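Small Kitchen, Big Mess: our project report
Mereana Merrick and Anastasia Tsolakis

So our question was pretty simple. When people play kitchen, do they grab things faster if the stuff is sorted by job (cooking, measuring, serving) or by color? Anastasia wanted color from day one. I was on team job, mostly because that's how my mom runs our real kitchen, and I wasn't about to bet against her!

We started in July with a pile of play food and small kitchen things from a thrift shop called Tanino, plus a few pieces from my cousin's old Bright play set. Then we wrote 60 little "orders" on cards, like "strain the pasta" or "ketchup on the plate," and timed how long each person took to pick up the right thing. We had 7 people and ended up with 384 good times after tossing the ones where somebody dropped a card or started laughing.

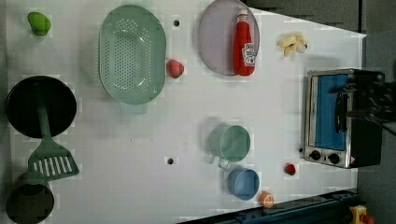 Figure 1. Pan, spatula, colander, measuring cups and play food on the white table.

The measuring cups gave us the most trouble. One is a pale sage green and the other is light blue, and the colander is a minty green, so in the color layout people kept stopping to think about which green we meant. The red things were easy -- ketchup was almost always the quickest grab, in both layouts.

Sorting by job came out ahead overall, but not by as much as I'd bragged it would. Anastasia's color layout won for the food cards, and she'd like that written down, so there it is. We also think people were just learning where stuff was by the end, and next time we'd shuffle the order of the layouts for each person (we did color first every single time, oops).

Our full list of times is in the back of the blue binder, with the order cards taped in behind it.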